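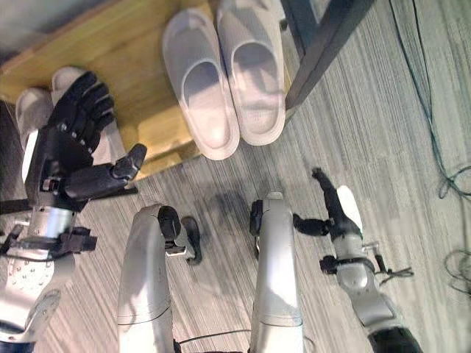 *The white pair and the pale gray pair, on the step.*

June, late evening, tea gone cold again

I have been meaning to write about the slippers for ages, which I realize is a silly thing to sit down and write about at the end of a long day, but they have been on my mind and if I don't put it down I'll lie there composing it in my head anyway. We have two kinds on the wooden step now, the white ones and the pale gray ones, and I've become very attached to the whole arrangement.

It started in the winter, when the carpet was new and I was being impossible about it. Priya Baptiste came over with a lemon cake and walked straight across in her boots, bless her, and I said nothing at all and then thought about it for a week. After that I ordered the white pair from Lalen (18 dollars, and I still think that was a good price) and left them out where a person would more or less trip over them. Priya took the hint before I'd even found a nice way to put it. She has worn them every visit since and says they make her feel as if she's staying at a hotel!

The gray ones came later. I like them better, if I'm going to be truthful in my own diary. White slippers are lovely for the first month and then you start noticing things. But the white has the wide band over the top, so you can just slide in with your hands full of groceries, and I've never once had to put down a bag.

The step itself is still my favorite thing in the room. Csaba Győri found the wood for me, at a yard out past Stakbridge, and he was so patient while I went back and forth over the color. I'd wanted something paler, and he kept turning one piece over in the light until I came around to the honey. He was right. It warms up all that gray, and on a dull morning I go and sit on the edge with my coffee for no reason whatever.

I do wish people would push the slippers back a little, though. One of the white ones always seems to end up with its heel hanging over the front edge, and I nudge it in with my toe and by supper it's out again. Mother would have had a rack. She had a rack for everything.

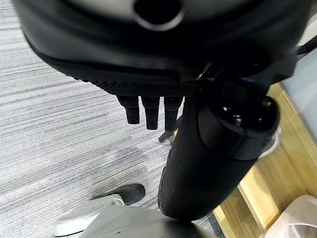 *Page last changed: June, 10:50 pm*

Back again, because I forgot the carpet, and the carpet was half of what I meant to write. I went over it this morning with the Clemico powder, the one in the big tub, 60 minutes to let it sit and then the vacuum along the stripes. I tried going across them once and will not do that again. Along the bottom of the step there's a spot where fluff collects no matter what I do, so I got down on my knees with the little brush and stayed there far longer than I'd planned, with the radio on.

Csaba telephoned while I was down there and wanted to know if I'd thought any more about a second step for the back room. I have, a little. He says he could do it for 200 if I don't mind waiting until he's finished his sister's shelves. I told him I'd measure, and then of course couldn't find the tape measure.

Tomorrow: look for the tape measure, wash the kitchen towels, ask Priya what size her nephew takes, as she's bringing him next time and neither pair will be any good to him if he's grown the way she says he has.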